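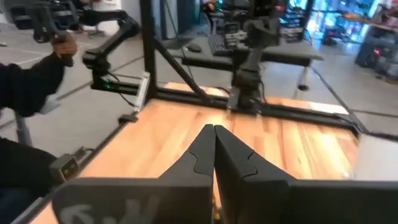 Seasonal Kitchen and Front of House Staff — Nundolska Guest House and Café

Location: Sestitz, on the lake road
Contract: Fixed term, with some posts continuing through the winter
Hours: 28 per week (part time) or 38 per week (full time)
Closing date for applications: 11th August

Nundolska is a guest house with a café on the ground floor, open to residents and to the public. We serve breakfast to guests, lunch to anyone who comes in, and an evening meal four nights a week. In the warmer months most of our lunch trade is walkers coming down from the ridge path. In winter it is quieter and mostly local.

We are looking for people to fill the posts below. You may apply for more than one, but please put them in order of preference on the form.

Kitchen assistant (two posts, one full time and one part time)

You will work under the cook and help with everything that needs doing before and during service. The work includes:

Washing, peeling and chopping vegetables
Making up salads, sandwiches and cold plates
Baking scones and tray bakes to our recipes
Washing up by hand and by machine
Checking deliveries against the order and putting them away
Cleaning worktops, floors, fridges and bins at the end of each shift

Experience is useful but we will train the right person. You should be able to lift a sack of potatoes or ask for help with it sensibly. A food hygiene certificate is needed before you handle food alone. If you do not have one, we will pay for the course and you will do it in your first two weeks, in paid time.

Breakfast cook (one post, part time)

This post suits someone who likes early starts and being finished by noon. You will be in the kitchen at six and breakfast runs from half past seven to ten. After that you clear down and prepare the soup for lunch. You will work alone for the first hour, so we need someone who has cooked in a café, hotel, school or similar for at least a year. You must be confident with allergens and willing to keep the written record up to date.

Front of house (three posts, hours to be agreed)

You will take orders, carry food, clear tables, make hot drinks, take payment and answer the telephone. You will also check in residents when the office is closed. We do not ask for experience in a café, but we do want people who are comfortable talking to strangers and who will notice when somebody has been waiting too long. Some spoken German or Polish would help, as many of our guests speak one or the other. It is not essential.

Housekeeping (one post, part time)

Changing beds, cleaning bathrooms, hoovering the stairs and landings, and sorting linen for collection by Uysal, who do our laundry. There are four flights of stairs and no lift. The work is done between ten and two, and you can expect to be busiest on changeover days.

Pay and conditions

All posts are paid by the hour, at the same rate for every age. The breakfast cook is paid at a higher rate, shown in the details we send out with the form. Wages are paid every fortnight into a bank account. Tips, both cash and card, are put together and shared by hours worked, kitchen included.

You will get a meal on every shift of five hours or more, and tea and coffee at any time. Aprons are provided and washed for you. Please bring your own flat, closed shoes with a proper grip.

Holiday builds up from your first day. We ask you not to book leave in the first three weeks unless you have told us about it at interview, in which case we will do our best.

Rotas go up two weeks ahead. Swaps are fine as long as both people sign the sheet and the shift is covered by someone who can do the job. Everyone works some weekends, and we try to give each person at least one full weekend off a month. If you can only work weekends, say so on the form, as we have room for one or two people on that basis.

Winter posts

The café closes for most of January for cleaning and repairs. Staff who are staying on can choose between taking leave, taking unpaid time, or coming in to help with painting and the deep clean at their normal rate. We expect to keep one kitchen assistant, the breakfast cook and one front of house post through the winter. The rest end when the autumn bookings do. We will tell you at the offer stage which kind of contract yours is.

Getting here and staying here

The 301 bus from Stuseck stops outside the gate. The first one arrives too late for the breakfast shift, so the breakfast cook will need their own way in or will need to live nearby. The last bus back leaves shortly after evening service ends, and we let people go in time to catch it.

There is parking for staff behind the bottle store. Bicycles can be kept in the shed, which locks.

We have two staff rooms on the top floor, both single, with a shared bathroom and a small kitchen. They are let to full-time staff for a weekly charge that covers heating, water and internet. If you would like one, tick the box on the form. No pets, sorry — one of the residents' lounges is directly below and the floors are thin.

How to apply

Forms can be picked up from the café counter during opening hours, or we can post one to you. Telephone Sestitz 906 and leave your name and address if the machine is on. Please do not send a CV on its own. We need the form because it asks about availability, and that is the first thing we look at.

Along with the form, please give us the details of two people we can contact. One should be someone you have worked for, paid or unpaid. If you have never had a job, a teacher or a club leader will do. We only contact them after an interview, and only once you have said we may.

Interviews will be held at the guest house in the two weeks after the closing date. They last half an hour. Applicants for the kitchen posts will also be asked to do a short paid trial, two hours in the morning, so that you can see the kitchen working and we can see how you get on in it. Travel by bus to interviews will be refunded if you bring the ticket.

We reply to everyone who sends in a form, by letter or by telephone, whichever you prefer.

You must be 16 or over for front of house and housekeeping, and 18 or over for the kitchen posts. You must have the right to work here, and we will need to see the original documents before your first shift. If you have a health condition or a disability and would like something arranged differently, at interview or in the job itself, tell us on the form or ring and ask. The ground floor is level throughout, with an accessible toilet beside the café entrance.

Start dates are flexible for front of house. The breakfast cook and the full-time kitchen assistant are needed as soon as they can begin.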